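Setting Up a Small Burger Assembly Station

Updated 1st December

Burgers for a crowd go faster when everything has a fixed spot before the first bun is opened. We worked this layout out at Sitska in November, when we had 16 burgers to build on one table.

What you need

A white or light-colored table, wiped down
One long tray with a raised rim
A clear rectangular container for the greens
2 tall clear dividers
Clear holders for buns and patties

Step 1. Put the tray in the middle of the table, short end toward you. Set the container at the far end, with shredded purple cabbage on the left and chopped green lettuce on the right.

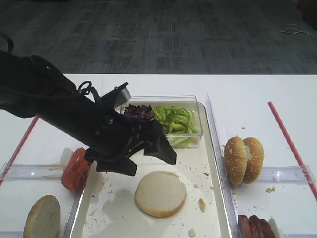 Don't mix the two. Some people want only one, and the cabbage colors the lettuce if they sit together overnight.

Step 2. Lay the bottom bun on the tray, cut side up, in front of the container. Leave enough room around it to get both hands in.

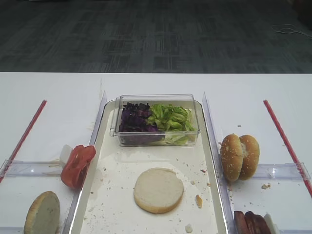 Step 3. Stand a divider along each long side of the tray. Everything outside the dividers is stock. Everything inside is the burger you are making now.

Step 4. Stand spare buns and patties on edge in their holders. They take up less table that way and are easier to pick up one at a time. Tomato slices go on the left.

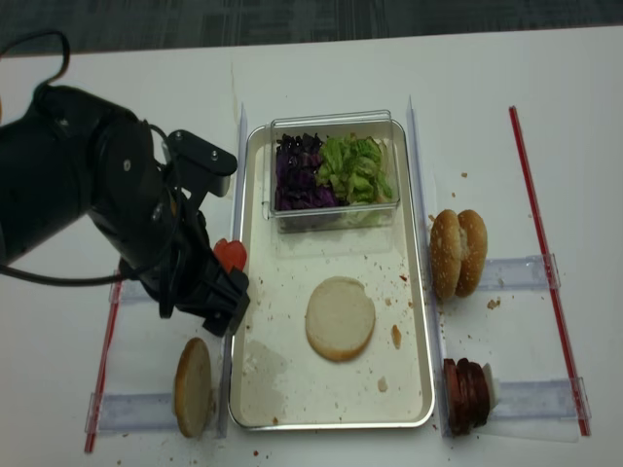
Build from the bottom: patty, tomato, lettuce or cabbage, top bun. Sauce goes on the top bun if you use it. Ours is the Devik mustard, 400 grams to a jar.

Step 5. Brush crumbs off the table between batches and wipe the tray with a damp cloth.
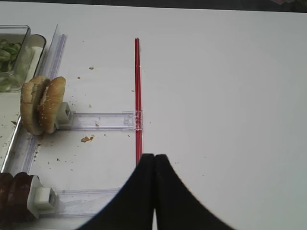 Wash the clear plastic pieces by hand in warm water and dry them with a soft towel. Greens left in the container go back in the refrigerator with a lid on.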